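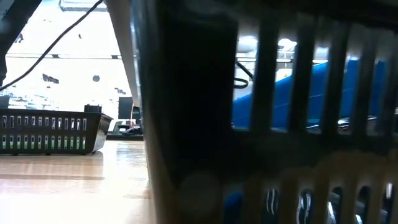

How to Sort a Household Junk Pile Into Baskets

Most homes have one spot where things land and stay. In our house in Steston it was the back hall. This page covers the method I use to clear a spot like that in one afternoon and keep it clear. It works for a hall, a garage shelf, a closet floor or the end of a workbench.

What you need

Slotted plastic baskets, all the same size
Masking tape and a dark marker
A trash bag and a box for donations
A kitchen timer
An old sheet

Choosing baskets

Buy baskets with open slots in the sides. You can tell what is in them without pulling them out, and dust and grit fall through instead of collecting in the corners. Very small parts will also fall through, so keep screws and picture hooks in lidded jars and put the jars in the basket.

Measure your shelf first. Allow an inch of free space on each side and at least four inches above the rim. If you can't get your hand in over the top, you will stop putting things away within a week. I made this mistake with the first set I bought at Zalley and had to take them all back.

Start with fewer baskets than you think you need. Four is enough for most halls.

Step 1. Empty the whole area

Spread the sheet on the floor and move everything onto it. Do not sort yet. Wipe the shelf and sweep under it. If a corner is damp, find out why before you put anything back.

Step 2. Set the timer for 90 minutes

That is long enough for one area. If you are still sorting when it rings, the area was too big. Put what is left in a single basket, label it LATER, and do it another day.

Step 3. Make the first cut

Pick things up one at a time and put each one in the trash bag, the donation box or back on the sheet. Chargers for phones you no longer own go to electronics recycling, along with dead batteries. Batteries should not go in the trash bag. Tape over the ends of any 9-volt batteries before you drop them off.

Step 4. Group by job

This is where my method differs from what I was taught. Marlies Hauser, who showed me how to set up a stockroom years ago, grouped by type: all tape together, all cords together. That is right for a store. At home I group by the job the things are used for. Everything for hanging a picture goes in one basket, including the tape measure and pencil. Everything for the bike goes in another. You end up owning two tape measures and it is worth it.

Typical groups for a hall:

Small repairs
Bike and car
Pets
Outgoing (returns, library books, things to lend)

Step 5. Load the baskets

Heavy and flat things go on the bottom. Long things stand up along the back. Coil cords loosely and hold each coil with a strip of tape, folded over at one end so you can peel it off. Do not push plugs through the slots. The prongs catch, and over time the plastic cracks between the openings.

Stop when the basket is three-quarters full. If you can't lift it with one hand, split it in two.

Step 6. Label

Put the tape on the short side, the one facing out, and write the job on it in capitals. Tape does not stick well to slotted walls, so run it along the solid rim. If your baskets have no solid rim, tie on a cardboard tag. I used tape for the first six months and only made proper labels once the groups had settled.

Step 7. Put them back

The basket you use most goes between waist and shoulder height. Heavy baskets go on the floor or the lowest shelf. Outgoing goes nearest the door.

Keeping it clear

Check the Outgoing basket once a week. Every July I go through all of them again, which takes less than an hour now.

If a basket keeps filling with things that don't belong, you probably need a new group. Ours kept collecting dog leashes until we gave them a hook.

Common problems

The baskets slide off the shelf. Put a strip of rubber shelf liner under the front edge.

The baskets stick together when stacked empty. Lay a folded sheet of newspaper between them.

The plastic smells. Wash with dish soap and leave outdoors for a day. Ours from Wallner took two days.

Other people don't use the system. Ask them what they would call the groups and change the labels.

Last updated January 26, 2022

Heidrun Tanner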